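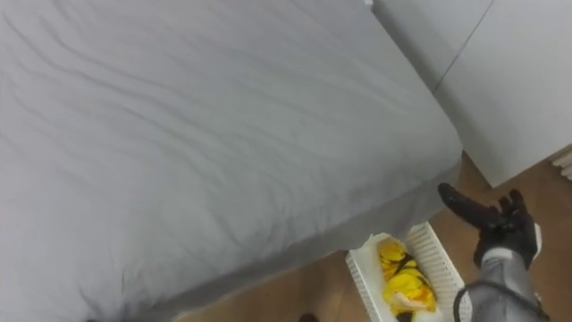 Home Reviews Treatment Room Couches Contact

Lonevero two-section portable couch, tested over 473 treatments

The Lonevero replaced a Bajwa fixed-height couch in my treatment room. It has been in use for deep tissue and sports work, with the occasional pregnancy client on her side. No faults have needed a workshop.

Height is set by telescopic legs with push-button stops. The stops are closer together than on the Bajwa, and the lowest one suits forearm work without a stoop. Changing all four legs between clients takes nearly 2 minutes, so anyone sharing a room with a taller colleague should allow for that. The buttons are stiff for the first few weeks.

The foam is in three layers. The top one is soft enough for a client lying face down to stay put for a full hour, and the base has not bottomed out under elbow pressure. The face cradle is less good. Its clamp slips a little under a heavy head, and I now tighten it before each client. Flor Urrego, who works from the room next to mine, fitted a Groluvetti cradle to hers and the pegs went in without any filing.

Noise is low. One hinge began to creak in June and stopped after a drop of oil. The cover wipes clean, though massage oil collects in the piping along the long edges – a soft brush gets it out.

Folded, it is awkward to carry. The handle sits off centre and the case has no wheels. I would not choose it for home visits above the ground floor.

Delivery from the Cloretport warehouse was prompt. The instructions cover folding and leg height but say nothing about cable tension, which should be checked monthly.

Recommended for a fixed room. For mobile work, look for something lighter.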